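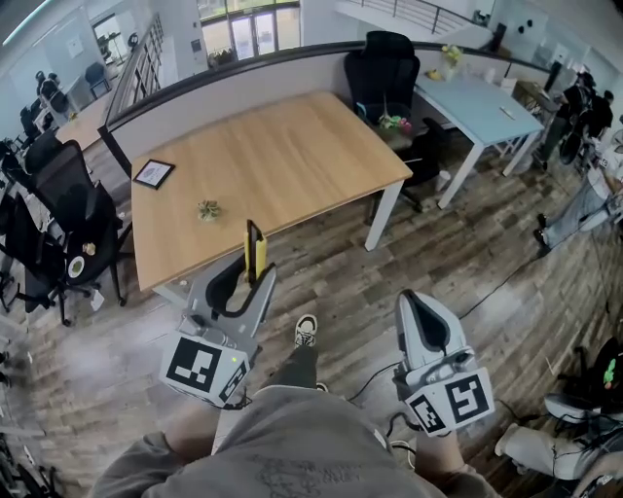
Dilwyn Mathias hat nach dem letzten Bericht geschrieben, ihm fehle darin die Antwort auf eine einfache Frage: Was hat sich für die Leute geändert, die jeden Tag an diesen Tischen sitzen? Die Zahlen habe er verstanden, die Möbel auch, aber den Alltag nicht. Ich versuche deshalb, in diesem Bericht mehr vom Alltag zu schreiben und die Zahlen kurz zu halten.

Zwischenbericht zum Vorhaben „Gemeinsame Büroetage Vesik“, Stand April

1. Was wurde gemacht

Die obere Etage ist seit Februar in Benutzung. Der Holztisch mit der hellen Platte und der hellblaue Tisch bleiben an ihrem Platz vor der niedrigen weißen Trennwand. Wir haben im Winter drei andere Aufstellungen probiert, und bei jeder wurde der Weg zur Treppe zu eng. Die beiden Tische haben keine festen Besitzer. Wer kommt, setzt sich hin und räumt am Ende alles wieder weg, außer den Pflanzen.

Mit den Pflanzen hat es angefangen, dass die Etage wohnlicher wurde. Die kleine Sukkulente auf dem Holztisch und die gelben Blumen auf dem blauen Tisch wurden nicht aus der Förderung bezahlt, die Mieter haben sie selbst mitgebracht. Ich erwähne es, weil in der Abrechnung dafür keine Position steht und die Frage sonst sicher kommt.

2. Stühle

Die schwarzen Bürostühle kommen von der Firma Flaltier. Bei 2 Stühlen hat sich die Höhe nicht mehr verstellen lassen, beide wurden auf Garantie getauscht. Ein Problem, das wir noch nicht gelöst haben: Auf den Stühlen wird zu viel abgestellt. Becher, kleine Sachen, auch einmal ein Blumentopf. Wenn jemand sich setzen will, muss er zuerst umräumen. Die Mieter wünschen sich ein niedriges Regal neben dem Holztisch, und ich halte diesen Wunsch für berechtigt.

3. Kosten

Für den Tausch der Rollen gegen weiche Rollen, die den Holzboden schonen, haben wir 383 Euro ausgegeben. Geplant waren 374 Euro, die Differenz ist der Versand. Für das Regal möchte ich 200 Euro aus der Position „Kleinmöbel“ verwenden. Ein Angebot von Cilurent liegt vor — es ist nicht das billigste, aber die Tiefe passt, ohne dass der Durchgang kleiner wird.

4. Was die Mieter sagen

Myroslav Skoryk arbeitet meistens am Vormittag oben und findet das Licht dort besser als in der unteren Etage. Ihn stört der Lärm, der von unten heraufkommt. Die Trennwand ist niedrig, und daran können wir ohne Umbau nichts ändern. Mit der Firma Iyer, die unten sitzt, ist besprochen, dass längere Telefonate bis 11 Uhr im Nebenraum geführt werden. Das klappt an den meisten Tagen.

Zwei Mieter haben gefragt, ob man die Kabel auf dem Boden anders führen kann. Ich habe dazu einen Elektriker angefragt und noch keine Antwort bekommen.

5. Nächste Schritte

Bis Ende Mai soll das Regal stehen, wenn Sie der Umwidmung zustimmen. Danach wird der Holzboden einmal geölt, dafür müssen alle Tische und Stühle für zwei Tage nach unten. Den Termin stimme ich mit Iyer ab. Ich bitte um eine kurze Rückmeldung zu Punkt 3, eine E-Mail genügt.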